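Rents up again in Kemport, small units hit hardest

Staff report – March

Asking rents in Kemport went up again last month. The typical one-bedroom now lists at $1,212, according to the quarterly count from Podimberg, the local listings firm. Fourth straight rise. Studios climbed fastest.

Only 579 units were open city-wide when the count closed – nearly half of them downtown, almost none near the hospital. Landlords blame insurance. Tenants groups say thats only part of it.

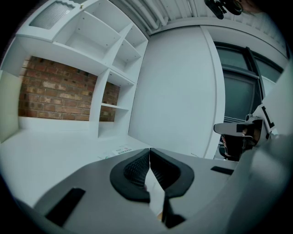 The city council takes up a notice rule Monday night. Under the draft, landlords would have to give 90 days warning before any increase over 12 percent. Current rule is 30. A vote is not expected untill later this spring.

Bigger places barely moved. Three-bedroom houses in the Bălan district still top the list at $3,032, same as last quarter.

Public comment opens at 6:30 p.m., sign-up at the door.

Contact the newsroom | © Kemport Flastivent | Back to top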